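Unit 7: Sorting and Storing Table Cutlery
Course handout, Household and Catering Stores, Nurkenthorpe
Revised 06/11/2022

7.1 Scope

This unit covers the sorting of clean cutlery into open boxes, trays and drawers at the end of a service or a wash. Washing and drying are dealt with in Unit 6. Polishing of silver plate is not covered.

The word "cutlery" is used for table forks, knives and spoons, dessert pieces and teaspoons. Serving spoons, ladles and carving sets are called "large pieces" and are stored apart.

7.2 Terms

Head: the working end of a fork, including the tines.
Bowl: the working end of a spoon.
Neck: the narrow part between the head or bowl and the handle.
Bin: any single container that holds one kind of piece.
Run: a row of bins set side by side in working order.
Stray: a piece found in the wrong bin.

7.3 The work surface

Use a plain, flat, pale surface wherever there is a choice. Water marks and food traces are easier to pick out on metal when the background is even. A patterned cloth hides small pieces, and a towel snags the tines. Strong side light throws long shadows and can make two teaspoons look like three when they lie close together. Move the lamp or turn the table.

Wipe the surface before starting and let it dry. Pieces are spread in a single layer, with no piece resting on another. If the load is too large for the table, sort it in two lots.

7.4 Bins

Bins are placed along the far edge of the table, in a run, with the open side or top within easy reach. The near part of the table stays clear for handling.

Clear or tinted plastic lets the contents be checked from the front. Dark tints are harder to read in poor light and need a label. Solid bins always need a label. The Tondar pattern used in the teaching kitchen has straight sides and stacks when empty; the older Lusis pattern tapers, so full bins of that type must not be placed on top of one another.

A cut-out or slot in the front wall serves as a hand-hold and a viewing gap. Thin handles can work their way through a low slot when the bin is carried, so long pieces go in parallel to the slotted wall and the bin is kept level.

Inside length should be checked against the longest piece before the run is laid out. A piece that has to be wedged in at an angle will scratch its neighbours.

7.5 Order of work

Knives are taken first. They are the only pieces with a cutting edge and should not be left among the rest while hands are moving over the table. All blades face the same way in the bin.

Forks follow. Pick up by the handle or neck and never by the tines. Lower the piece into the bin and let go when it touches the bottom or the layer beneath. Dropping a fork from a height bends the outer tines over time and chips brittle plastic.

Spoons come next, largest first, bowls nested. Teaspoons are left until last.

Copper and copper-coloured pieces are kept out of the steel bins and given one of their own. Plated pieces wear quickly against plain steel.

7.6 Inspection

Each piece is looked at once on both sides as it is moved. Set aside for rewashing anything with dried food between the tines, a film on the bowl or a water line on the handle. Set aside for repair or disposal anything with a bent tine, a loose handle or pitting at the neck.

Rejected pieces go on a separate tray to the left of the run. They do not go back on the table.

7.7 Practical exercise

Each bench is given a mixed load and 45 minutes. The load is sorted, inspected and put away, after which the bench partner checks every bin for strays. The stores sheet (form 602) is filled in with the number of pieces in each bin, the number rejected and the reason for each rejection. A load with more than 14 strays is sorted again from the start.

Benches using the Qin drawer inserts should note that the narrow channel is meant for teaspoons. Dessert forks will fit but catch on the runner when the drawer is closed.

7.8 Common faults

Heads and handles mixed in one bin, so that the fingers meet tines on reaching in.
Bins overfilled above the rim.
Table forks and dessert forks put together because the patterns match.
Damp pieces put away in closed boxes, which leads to spotting.
Labels fixed to a lid and then lost when the lids are swapped.

Reading for August resit students: this unit and section 6.4. 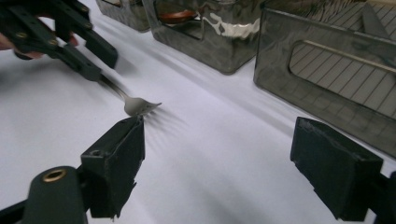

Should forks be stored with the tines all pointing the same way?
They should. Lay every fork with its handle towards the person who will be taking it out, so that it can be picked up without touching the tines.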